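Notebook, June – morning routine trial, third week

Started the page late again. Slept badly, up twice, and the alarm felt like it belonged to somebody else.

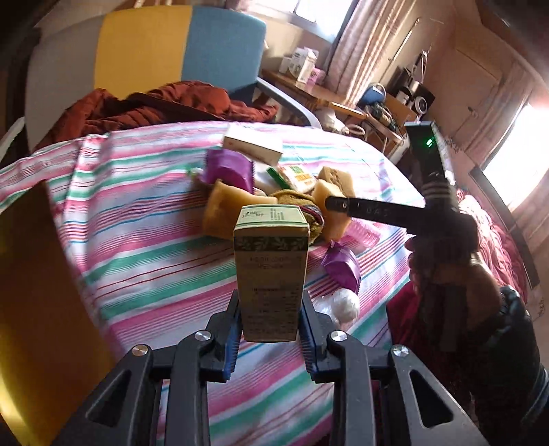

The plan for this week was to move reading to before breakfast and the stretching to after. Last week it was the other way round and I skipped the stretching more often than I did it. So far the new order works better. I read 20 pages with my tea, then I'm awake enough to get down on the floor without resenting it.

Current book is the Clarkberg history that Anikó Kiss lent me. I'm on page 148. The chapters on the canal are slow but the one on the flood year was good and I read past my stopping point, which made me late for everything else. Note for Anikó if she reads this: I have kept your bookmark where it was and I'm using a bus ticket for mine.

Sleep. I went to bed before eleven on most nights and it did help. The exception was the evening we drove back from Vondberg, when there were roadworks and I didn't get in until well after midnight. The next day was a write-off. I did no stretching and no writing, and had toast for dinner. I'm leaving that day in the log anyway. Taking out the bad ones makes the rest useless.

Phone. It now charges in the hallway overnight. I bought a plain alarm clock at Nyitrai, the shop by the station, and it ticks. I put it in the drawer the first night and could still hear it. It now sits on the bookshelf across the room with a folded scarf under it, and that is quiet enough. Having to get out of bed to turn it off is probably half the benefit.

Writing. Three pages is too much for me on a work day. I tried one page and kept to it. Mostly lists and complaints, some of it about the neighbor's leaf blower, but I did work out what to do about the Rirkton weekend while writing, so it isn't wasted. I'll ring them and say we are coming on the later train.

Walk. Out by 7:30 when I managed it. The long loop past the allotments takes me 58 minutes and the short one 19. The long one is too much before work unless everything else is dropped. Short loop on work days from now on, long loop on weekends. Saw the heron again on the short one, same spot by the weir.

Things to change next week:

– tea before the shower, it goes cold otherwise
– lay out walking shoes the night before
– no coffee after lunch (tried this twice, slept well once, so not much to go on yet)
– finish the canal chapters or skip them

Anikó wants to try the same order and keep her own notes, and we'll compare at the end of the month. She gets up an hour earlier than I do and has a dog, so her walk is not optional. I've asked her to write down bedtimes as well. Mine are in the back of this book, in pencil.

Still to do tonight: wash up, water the tomatoes, phone in the hallway.

Last updated: June, 9:40 p.m.

Contact | © Morning notebook | Back to top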